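8 de set. de 2026
Caderno da bancada, copos de papel com revestimento PLA

Chegou a amostra nova da Skokemwood, caixa com 1.399 copos, três estampas misturadas. Separei 35 para o ensaio de vazamento. Café a 85 graus, tampa da Sondent, leitura aos 20 minutos. A costura lateral segurou em quase todos; 3 mancharam no fundo, todos da mesma estampa. Guardados no saco com etiqueta.
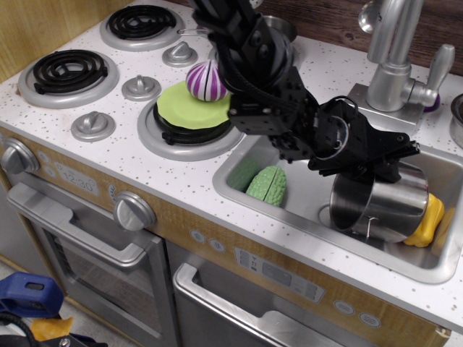
A tampa continua folgada no lote da Manninen e precisa de outra medição de borda. O paquímetro estava com a pilha fraca, repetir amanhã. Para o ensaio de gordura falta decidir a cor do prato de apoio: no verde-limão, como o que está sobre a boca do fogãozinho, mancha de óleo quase não aparece. Prefiro branco liso. Pedir ao almoxarifado.

Compostagem: as tiras enterradas em novembro ainda têm filme visível nas bordas. O papel sumiu. Mais de 20 tiras no total, pesagem na planilha Jekton, aba 3. Não mexer na umidade do composto até fechar a série. 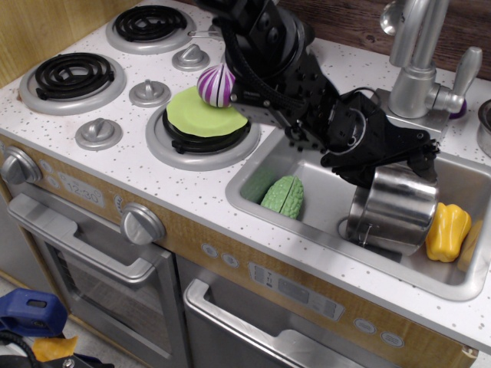

O escorrimento depois do enxágue varia demais conforme a posição do copo. De boca para cima sobra água no rebordo interno e a pesagem sai alta. Passar a deixar todos deitados, boca para o lado, como a panela na cuba da pia, e pesar só depois de secar o lado de fora com papel. Refazer os 3 manchados assim e anotar a estampa junto do número.

Pendente: resposta da Sondent sobre o diâmetro interno da tampa. Tinta da estampa azul solta um pouco no pano úmido, ver com a Skokemwood.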